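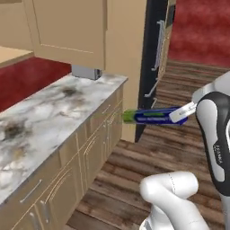
Skodik Support Office
Simulation Cell Maintenance, Prosberg

Why is the tube gripped at its flat end?
The crimped end gives the finger pad a flat surface to hold. Tasks in the Villca kitchen that use the toothpaste tube should keep the cap pointing away from the hand.

How often should the simulated arm be reset?
The arm must be returned to its home pose after every 20 runs, and before any change to the kitchen layout.

What should be done if the tube slips?
Stop the run and check the finger contact settings. The grip force limit for this cell is 112. Do not raise it without approval.

When are updates installed?
Updates are installed on Friday. Please save open runs beforehand.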